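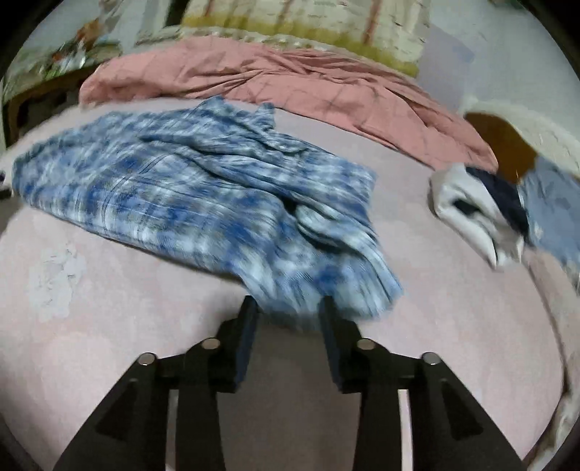 One member of the Vimholm page wrote in April that she had stopped reading our posts because they all sounded like notices taped to a door. Several others agreed with her in the replies. We have used that comment as a starting point for the second half of the grant period, and most of what follows is about what we changed.

Progress report, Vimholm community social media project
Submitted to the Gronow Fund, 27/05/2023

## Work completed

The main page now posts on a fixed schedule, mornings and early evenings. Before the grant it posted whenever someone had time, and there were gaps of a week or more. Posts are written in advance in a shared document and loaded into Trorico, the scheduling tool named in our application. Setup took longer than planned. The first account connection dropped every few days and had to be redone by hand until we switched to a business login.

We closed two old accounts that had been running side by side under similar names. Followers of both were asked to move to the main page. Most did, but a number of older members still tag the closed accounts, and those messages do not reach us. A pinned post explaining the change is still up.

Followers on the main page passed 2000 this spring. The target in the application was the same figure by August.

## Changes to how we post

- Shorter posts, with the date and place of an event in the first line.
- Questions get a reply the same day where possible. Late evening messages wait until morning.
- Links to the town website are posted in the first comment. We tested both ways and saw more clicks with the link in the comment, though the test was short.
- Fewer hashtags. We kept the Vimholm tag and dropped the rest.
- Members can send in clothing, furniture and other household items for the Saturday-style swap thread, which now runs in its own group.
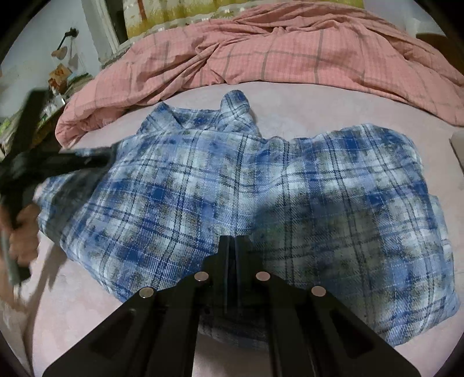 ## Swap and giveaway group

The group was split off from the main page because swap posts were crowding out local news. It has over 600 members. Rules are pinned at the top: one item per post, no prices, mark it as taken when it goes. We remove posts that ignore the rules and send the person a short message. There have been 29 removals, nearly all of them for prices.

## Problems

Reach dropped sharply in early spring. We do not know the cause. It recovered in part after we began posting more short video, but not to the earlier level.

The Stoler neighborhood page has asked to share our calendar. We have agreed in principle, but the two pages use different tools and the entries have to be copied over by hand.

## Next steps

1. Finish the written guide for moderators.
2. Move the calendar to a format Stoler can import.
3. Run the member survey again in August, with the same questions.

Spending is within budget. The unspent part of the training line will go to captioning for video, if the Fund approves.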